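Break room tips now that Prondik does the night cleanup

Posted by Maureen, second shift

Quick one, on my break. The Prondik unit has been on nights since May and people keep asking me what changed. A lot. Used to be two of us wiping down and sweeping at Omitz after close, now it's the machine plus one person for the fiddly stuff. Yannick Charpentier moved over to packing, likes it better he says. I got the morning check. So - tips.

Floors first. Anything loose on the tile gets read as a thing to go around, so you get a dirty ring. Bags on hooks. Cords up. Mop the rings by hand with hot water and a squirt of dish soap, vinegar is bad for grout, don't let Kushnir from maintenence tell you different.

Chairs and stools IN. All the way under. Takes ten seconds and saves me an hour of alerts. One Sunday I had 13 of them before lunch, all the same chair leg.

Sticky tabletops - damp cloth, then dry cloth. Not the blue spray, it leaves a film and the arm's pads pick it up and smear it on everything after.

Pads: warm water every 12 hours of run time. Air dry. No paper towel, it sheds.

Label your food. It can't tell your lunch from trash and honestly neither can I some mornings. Old rule was toss it at close, new rule is it goes in the gray tub and I sort it at six. The 300 zip bags from Kolton are in the drawer, use them.

Code 454 on the screen means it's lost its place. Don't kick it. Walk it back to the dock, hold the button, wait for the beep, go make coffee.

Hours, becuase everyone asks: nobody lost any. Fewer late nights, less overtime too, and that part stings some. Bring it up at the shift meeting, not with me at the sink.

Table clearing is where it still needs us. Food, packets and paper all want different handling, and the practice room they run it through on the computer is set up that way on purpose. Go by that when you do your last look round: the burger and the little red packet come off the table first, then the bowl, then check the stool seats too for reading stuff like the one lying on the blue stool. The cloth over the little bin or basket near the corner gets done last.

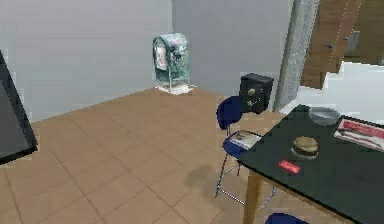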